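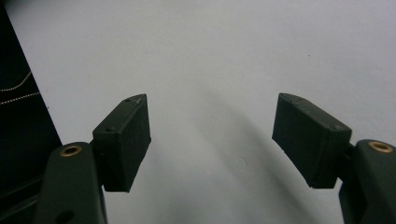 Fingers open wide, nothing between the pads yet.

Thread: How much of the "nothing happening" do you keep?
Section: Hand-held grippers and demonstration data

marichka_k
Posted 26/05/2024
Hello all, and thank you again for the help with the calibration mess in October, which I still think of fondly now that it's over. We have 2,194 demonstrations on the drive for our cup tasks and I've been going through them with a mug of tea and a spreadsheet. My trouble is the start of each one. People open the fingers, hover a while, think about their life, and then go in. Do you trim that off before training or leave it? My instinct is to trim down to the moment the hand starts moving toward the cup, but I'd love to hear from people who have done it both ways.

nesma.sqalli
Leave it in! Well, leave some of it in. We trimmed hard on the Kerkska set and ended up with a policy that had hardly ever seen its own fingers wide open with no object between them, so whenever it missed a grasp it had no idea how to go back and start over. I'd keep a couple of seconds of open hand at the front of every demonstration and cut whatever is left over from the daydreaming.

jdyang
I'm going to disagree with Nesma a little, and she knows I do it with affection. Long pauses taught ours to pause. It would sit above the table like it was waiting for a bus. I cut every still stretch now, start and middle, and I record misses and retries on purpose as their own batch. We did 89 of those for the Ollwood cups and they helped more than any amount of hovering.

nesma.sqalli
But that is your retries doing the work, Jong-dae – you could have had the retries and a bit of open hand too. I don't see that the one rules out the other.

teresa_mac_c
Can I drag us over to the two-handed tasks for a minute? Everything so far assumes one hand, and with two there's nearly always one of them waiting for the other. If you cut wherever a hand is still, you end up cutting the busy one too.

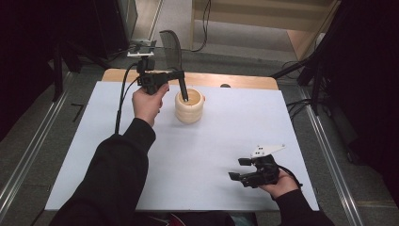
Should the waiting hand's stream be saved for the whole demonstration?
Saving both streams in full is the safer choice, because the model has to learn when a hand stays put as well as when it moves.

teresa_mac_c
With one fingertip down in the mouth of the ribbed cup and the other gripper held low over the board, I'd only call it idle time if both hands had stopped. We use that rule at Onthorpe and it has saved me a lot of arguing with myself.

doyoon_ko
Teresa's rule is close to what the Ryu script does. It looks at both hands together and marks a stretch as still only when neither has moved for 2 seconds. It doesn't delete anything, it just writes a flag, so you can change your mind later (I have, more than once). I'll tidy it up and post it in the tools section.

jdyang
I can live with a flag. I still wouldn't train on the flagged parts.

marichka_k
You're all very kind. I'll flag the lot, then train once with a short open-hand lead-in and once without, same cups, same board, and come back with both sets of results. Do-yoon, yes please to the script, and don't spend too long tidying it.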